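Skondeo Small Moons README

Last revised 13 Oct 2025

Welcome! Skondeo is a collection of measurements of faint outer moons, the little captured bodies that loop around the giant planets on long, tilted, often backwards paths. If you have ever wanted to fit an orbit yourself from real telescope timings, or see how a tumbling rock changes in brightness over a night, this should keep you happily busy for weeks. It certainly has me.

The measurements come from two sites. Lakumberg has the larger mirror and the darker sky, and does most of the faint work. Salgado is lower and hazier but has a far better southern horizon, so it picks up the moons when the planet is badly placed for everyone else. Both sites feed into the same reduction code, called Nillano, and the version used is written at the top of every table.

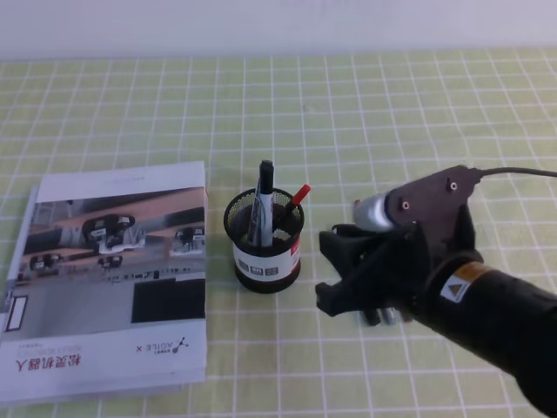
Brochures on the checked tablecloth.

What is in the release

positions/ holds one table per moon, with time, right ascension, declination and the error on each.
lightcurves/ holds brightness against time, corrected for distance but not for phase angle.
orbits/ holds our own fits, with the full covariance matrix for each.
notes/ holds the observing logs, typed up as they were written, spelling and all.

Every moon in the release has more than 100 separate positions. That was the cut we settled on after a lot of trial fits, and anything with fewer is waiting for another season. All tables are plain comma-separated text. Times are mid-exposure, in UTC, and have not been corrected for light travel. Please do that step yourself before comparing with an ephemeris, as it makes a big difference this far out!
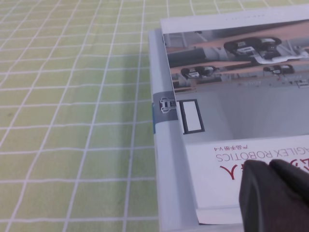 Star positions for the astrometry are taken from a single reference catalogue throughout, so you should not see the small jumps that crop up when old and new plates are mixed. Where a moon passed close to a background star we kept the point and set its quality flag to 3. A flag of 1 is clean and a flag of 2 means thin cloud or a slightly trailed image. I would start with the clean points, get a fit you like, and then let the others in slowly to see what they do. Watching an orbit tighten up as you add nights is one of the real pleasures of this sort of work.

The light curves are patchier. Some moons have a lovely double-humped curve that repeats night after night, and you can read the spin period almost by eye. Others look like noise until you fold them at the right period, and a couple still look like noise to me whatever I do. If you find a period in one of those, please write in - I would love to see it. 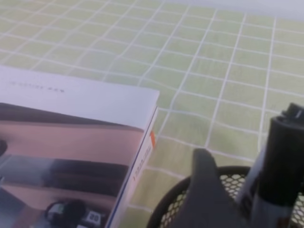
Known problems

The Salgado clock drifted during April and was reset partway through the run. We have corrected the affected rows using stars that both sites saw on the same nights, and those rows carry a larger timing error. Fast movers are the ones to watch.

Scattered light from the planet leaves a gradient across frames taken close in. Nillano fits and removes it, but the leftovers can pull a position slightly towards the planet. The column called glare gives the size of the correction, so you can sort on it and drop the worst.

Colours are missing. We observed almost everything through one wide red filter to collect as much light as we could, and a colour survey is next on my wish list.
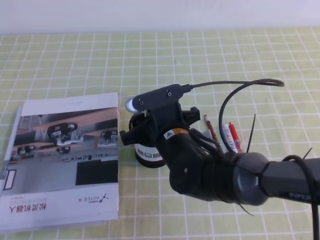
Orbital elements in this release are given relative to the local Laplace plane, which is not how every published table does it. The inclination you read here may differ by a fair bit from one you already know, and both can be right. Picture the green cloth with its grid of white lines, and a stack of brochures laid on it the other way up: the grid stays put, and what you call upside down depends on where you are standing. Reference planes work in much the same way, and the script rotate_elements will turn ours into ecliptic values in one go.

Using the data

You are free to use, copy and change everything, including for teaching. Please name Skondeo and give the release date, so that others can find the same tables. Corrections are very welcome, however small. Send the moon, the row number and what you think is wrong, and it will go into the next release notes.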